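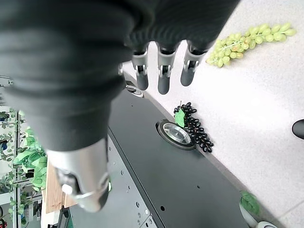
Pramila Rastogi wrote to us after her first evening course to say that she had learned a great deal about wine and still couldn't taste the pencil shavings, and was that her fault or ours?

Lurita > The school > About us

About us

Neither, we'd say. Lurita is a small wine school in Osten, and we have our doubts about pencil shavings. We have doubts about a lot of what gets said over a glass, including some of what we used to say ourselves.

The school was started by Lalit Dubey and Shanti Maurya, who had both worked in the trade and were tired of reading out tasting notes they didn't believe. Their first course ran in February in a room over a shoe shop. Every bottle went into a paper sleeve before anyone came in, and the prices stayed in an envelope until the coats were on. We still do it like that, though the room is better and the shoe shop has gone.

Nearly 900 people have taken a course with us. We'd like to tell you that they all went home with a sharper palate, but we don't know how you would measure that, and we're wary of schools that claim to.

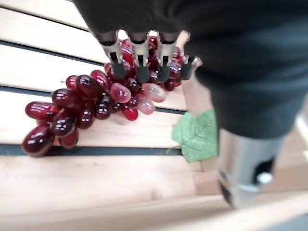
Artificial red grapes.

What we teach

Where wine comes from, how it is made, what the label has to tell you and what it can leave out. You will learn to spot a few common faults, and to say so in a restaurant without going red. Food matching gets one evening. Sneha Saxena, who takes it, thinks one evening is generous.

We teach in groups small enough to argue in. There are four of us on the staff and we don't agree about oak, decanting or whether "minerality" means anything at all. Loan Nông says it does. Ask her which mineral.

What we don't do

We don't award a title. You get a sheet with your marks from the blind tasting, good or bad. We don't sell wine, and no grower or shop pays to have a bottle on the table. We have been offered money for it, and the offers were better than we expected.

If you need a trade qualification, we're the wrong place and will say so on the phone.

Contact us | © Lurita Wine School, Osten | Back to top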